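Gallery: the simulated runs

Quick page, more to come. Freya Parsons and I have been gathering demonstrations for the Zamitz learner, all in simulation. 3497 episodes so far, of which 1832 got through checking. Target was 2000 by Thursday -- not happening. 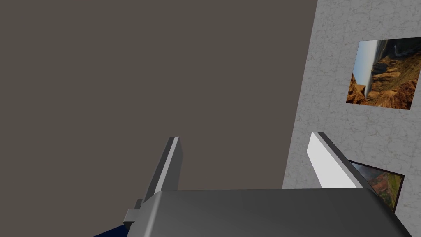

Wrist views get saved along with everything else. Huge files. Wragg server nearly full agian, so old runs are moving to Hanavport.

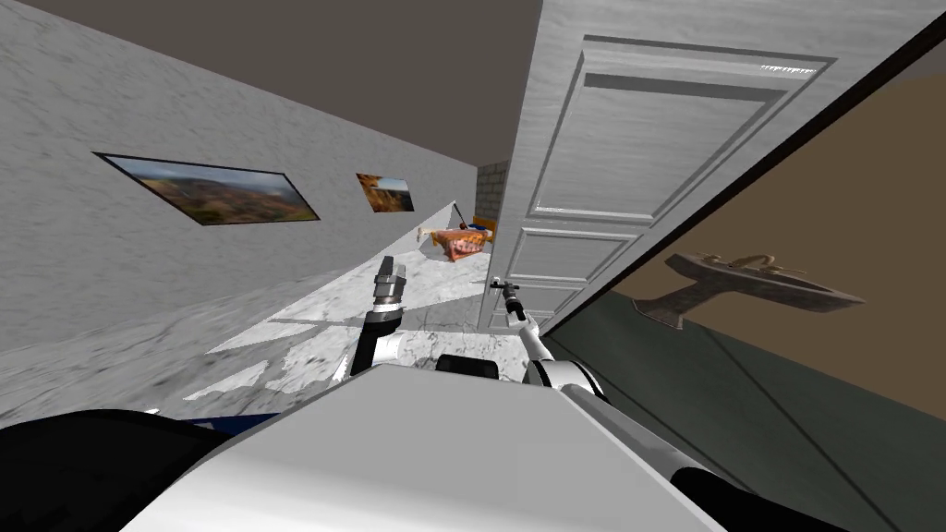 Driving through the house model is the slow bit. New operators take ages to get a clean run, and most retries start from the corridor. An open door like the white panelled one gives the learner a way into the bathroom, so we want plenty of those. 91 redone last week, all labelled by hand.

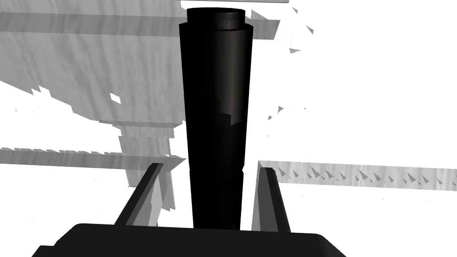
Dark cylinder between the fingers, wrist view.

Rest of the set goes up when ive sorted the folders.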